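Winis Bench Arm: Set-up and Safe Use Guide
Section 9. Preparing the work board for block handling tasks
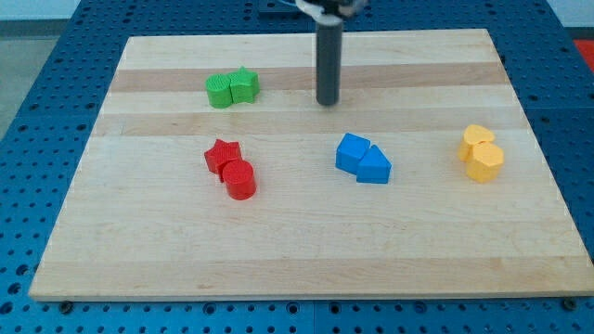 9.1 Scope
This section applies to all benches on which the arm is used to push or sort small objects. It shall be read together with the Bellby site rules for shared work areas. Where the two differ, the stricter rule applies.

9.2 Before power is applied
1. Confirm that the emergency stop is within reach of the operator and has been tested that day.
2. Lay the wooden board flat on the perforated table. It must not rock when pressed at any corner.
3. Remove tools, cups and loose cables from the board.
4. Check that the end effector is firmly seated in its mount.

CAUTION: Do not place a hand on the board while the arm is powered, even if the arm is at rest.

9.3 Placing the blocks
1. Use only plastic blocks from the approved set. Cracked or chipped blocks shall be withdrawn.
2. For the pairing task, blocks of the same colour shall finish side by side and touching. The two shapes in a pair may differ, as with a green star and a green cylinder.
3. Pairs need not be in line with one another, but each shall stand clear of the next.
4. Keep every block fully on the board.

Note: The tip is set to travel just above the wood. If it scrapes the surface, stop the arm and repeat the height check in Section 4.

9.4 Speed and supervision
Travel speed shall not exceed 353 mm per second during set-up. A trained operator shall remain at the bench throughout. Persons under 18 may observe from outside the marked area only.

9.5 Records
Each stop, collision or dropped block shall be entered in the Ploment log before work resumes. The board shall be inspected after every 1000 cycles and replaced if it has warped. Completed log sheets are kept until the yearly review in June.

Issued Monday, December 19, 2022. Replaces all earlier versions of this section.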